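Getosdale lot owners board > Buying and closing
Topic: River access easement on interior lots, recorded or not?
14 replies | 133 views | 3 shares

pustport_buyer
Under contract on an interior lot in phase two at Getosdale. The listing says "community river access." The title commitment came in and Schedule B lists a utility easement along the front, a drainage easement along the rear line, and the covenants. No appurtenant easement to the river parcel is insured. The sales office says access is "through the association." Is that equivalent? My inspection period ends before the survey is due, so I would like to settle this first.

ridge_line_70
Not equivalent. An appurtenant easement runs with your lot and shows up in your legal description ("together with..."). Access through the association is a right of use in common area, and its strength depends on what the declaration says. Read the article on common area. Look for the words "right and easement of enjoyment" and then read the list of things it is subject to.

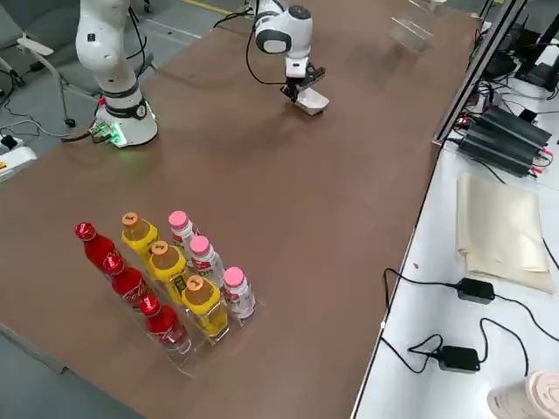

The item to check in that list is whether the board can suspend use, dedicate the parcel, or convey it, and what vote is needed. In the phase one declaration conveyance takes two-thirds of each class. Phase two was annexed by supplement and I have not read the supplement.

Garba Afolabi
I own in phase two. The supplement adopts the phase one common area article by reference, so the two-thirds vote applies. The thing I would look at is whether the river parcel has been deeded to the association. As of August it was still in the name of Gebreyes, the developer entity. The easement of enjoyment attaches to "common area," and common area is defined as land owned by the association. Land the developer still holds does not meet the definition.

ridge_line_70
I disagree with the last part. The definition has a second clause: "or designated as common area on any recorded plat of the properties." The river parcel is labeled on the phase one plat. A plat label plus lots sold by reference to the plat is enough in most states.

Garba Afolabi
The label reads "Reserved / Future Access." That is not a designation as common area. I have the plat open. Sheet 2, lower right.

ridge_line_70
Then the label is ambiguous and I would still argue it. But I agree a buyer should not have to argue it.

pustport_buyer
Thank you both. The path itself is shown at 20 feet wide between two of the river lots. Does that change anything? It is drawn with a dashed line and no recording reference.

Abla Geagea
I did survey drafting before I retired. A dashed strip with no book and page usually means the strip was proposed when the sheet was drawn. Look at the owner's dedication block on sheet 1. If the block dedicates "all easements shown hereon," the strip was probably created by the plat. If it dedicates only streets and utilities, it was not. Also check who it benefits. I have seen strips like that reserved to the developer alone.

Separate point: the strip crosses the flood line. Anything built there (steps, boardwalk, dock) will need its own permit, and the easement may not include the right to build.
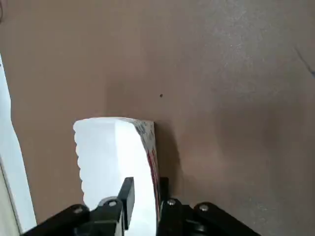
Order a copy of the full plat set from the county and not the reduced copy in the sales packet. The notes are not legible on the reduced one, and note 6 or 7 is normally where access restrictions are placed.

onby_owner
Different view. I have walked down to the water every week for years and no one has ever objected. The dues pay for mowing the path. You are going to spend 300 dollars on an attorney to find out what everyone here knows.

ridge_line_70
Permission is not a right. If Gebreyes sells the reserved parcel, the new owner can withdraw permission. Years of permissive use would weigh against a prescriptive claim. Dues paying for the mowing helps a little as evidence of intent, and that is all it does.

onby_owner
They won't sell it. It would kill the rest of the lots.

Garba Afolabi
They have 70 lots left. After those are sold that reason is gone.

pustport_buyer
Update, 8 Nov 2019. Got the full set. The dedication block says "streets, utility easements and drainage easements shown hereon." No mention of access. Note 7 says access to the reserved parcel is "subject to future instrument." I have asked the seller for a recorded access easement benefiting my lot as a condition of closing, and asked the title company to insure it as a second parcel on Schedule A. Seller's first answer was a letter of intent. I declined that.

Abla Geagea
Correct to decline. A letter will not be in the chain of title. Ask that any lender on the river parcel sign a subordination too, or a foreclosure could wipe out the easement.

ridge_line_70
Seconded on the subordination. Check the county index for a deed of trust under both the Gebreyes name and whatever name the land was bought in.

pustport_buyer
There is one, recorded before the phase one plat. Forwarding it to the title officer with the request. Extension on the inspection period is signed.

3 people are following this topic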